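Home | Forums | Woodworking | Finishes | Search | Log in

We use cookies to keep you signed in. Accept | Settings

Oil or water-based poly on a particleboard desk top?

spyros_v
I have a raw particleboard top for a desk in the spare room. No veneer. I like the flecks and want to keep them visible. The piece is 90 inches long and I cut it down at the store. Has anyone put a clear coat straight on this stuff? I was going to use water-based poly because the room has one small window.

ludgerf
Water-based will raise the surface. The chips swell and you end up sanding them flat again. Use a thinned coat of shellac first, then whatever you want.

viorica_s
I disagree with Ludger. I did three shelves with water-based and no sealer. First coat was rough, I sanded with 220, and the next two coats went on fine. That was in March and they still look good. The cut edges are the real problem. They soak up everything.

spyros_v
The edges are what worry me too. The color is what I'm trying to keep, tan with the darker orange-brown flecks.

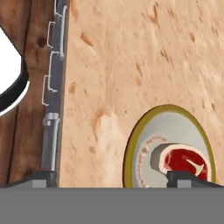
Pichit would go with shellac as well, but only the dewaxed kind, or the poly may not stick. Oil-based turns a light board yellow and he wouldn't use it here.

ludgerf
Agreed on dewaxed. I still say shelves are different from a desk. A desk gets elbows and coffee cups.

viorica_s
Fair. Put on a fourth coat then. Test it on the offcut first.

spyros_v
I have 19 inches left over, so I'll try both on that.

Recent threads
Filling screw holes in MDF
Tidum wax over shellac
Best roller for flat doors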